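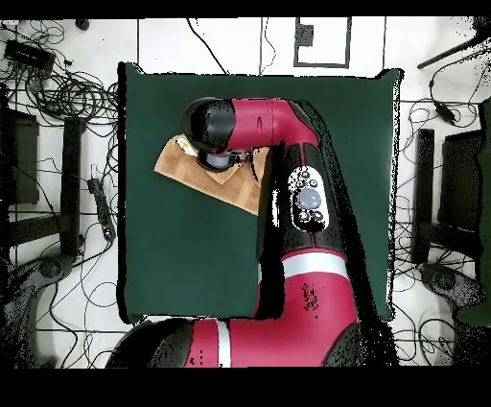 Pistach – pedidos de acesso a documentos classificados

Leia-me, versão de 13/03/2022

O conjunto reúne 107 respostas oficiais a pedidos de desclassificação. Em 95 delas o motivo da recusa é "segurança nacional", sem mais nada. Convém desconfiar – o carimbo não prova que houvesse segredo.

Campos: orgao, data_pedido, motivo, paginas_rasuradas.

Faltam datas em 31 registos. Os ministérios não as forneceram.

Manutenção: Nassoro Massawe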